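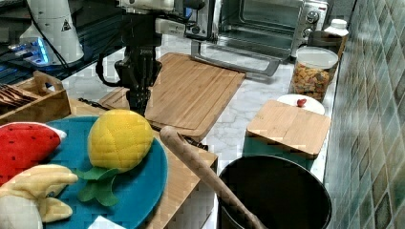 Unit 4. Rumor Tracking in Community Health Programs

Handout for the course Health Communication in the Field
Instructor: Annatjie Tshabalala

Read before class

Chapter 3 of the course reader, and the short report from the Ploris district (it is in the shared folder). Please read the report with a pencil. Mark each place where the authors say "people believe" and ask yourself how they know it.

1. What we mean by a rumor

In this course a rumor is a piece of information that passes between people and is not yet confirmed. It can be false, it can be true, and very often it is a mixture. Students sometimes write "rumor" when they mean "lie". Please keep these two words apart in your assignments. A mother who tells her neighbor that the vaccine gives fever is correct in part, because a mild fever after some vaccines is common. If the health worker answers her that this is only a rumor, he loses her trust, and maybe also the trust of the neighbor.

We also separate a rumor from a question. "Is it allowed to drink the water from the new pump?" is a question. "They closed the old pump because a child died" is a rumor. Both should go in the log, but in different columns.

2. The rumor log

The log is a simple table. In the Ploris program it had 6 columns:

Date when the rumor was heard
Place (village, market, clinic, radio call, phone group)
The words of the speaker, as close as possible
Language in which it was said
Possible harm (low, medium, high)
Action taken, and by whom

The third column is the most difficult one. Field workers like to make the sentence shorter and cleaner, and then the meaning gets lost. In Ploris many entries said only "fear of injection". When the team went back and asked again, they found that people were not afraid of the needle. They were afraid that the clinic would write down their names and send them to the tax office. A leaflet about pain would have been of no use to them.

Do not write the name of the speaker in the log. Place and date are enough.

3. How to judge the possible harm

Ask these questions for each entry.

Could a person get sick, or stay without treatment, if he or she acts on it?
Is it directed against a group of people, for example newcomers or health workers?
Is it heard in more than one place in the same week?

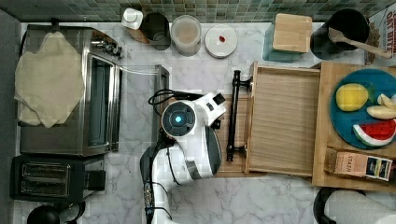
If the answer to the first or the second question is yes, the entry is high, also when it was heard only once. If only the third answer is yes, we put medium. All the rest is low, but low entries are read again at the end of each month, as some of them grow slowly.

In the Tiro project the team had 500 entries in the log by April, and they tried to answer all of them. The result was that the answers came late, and the dangerous ones waited in the same line as the harmless ones. After this they changed the rule and answered first what was marked high, within one day.

4. Giving the answer

The answer should go back by the same way the rumor came. A rumor from the market is answered in the market, by someone the sellers know. Radio reaches many people, but it can also carry the rumor to a village where it was never heard before. For this reason start with the fact, mention the rumor one time only, and end with the fact again.

Jocelyn McIntyre, who visited our class last year, advised to test each message with up to 700 words of real conversation before it is printed. She means that you sit with two or three persons, let them explain the message back to you, and write down what they say. I find this a very good habit, also for posters.

5. Assignment

Choose one rumor about health which you heard yourself. Write one log entry for it with all columns, then an answer of one paragraph, and then a page on how you would deliver this answer and through whom. The total length is 1000 words. Hand it in on paper by 11th September. Work in pairs is allowed, but both names must be on the first page.

Next unit: Working with local radio. Please bring a short recording of a health program in any language you understand.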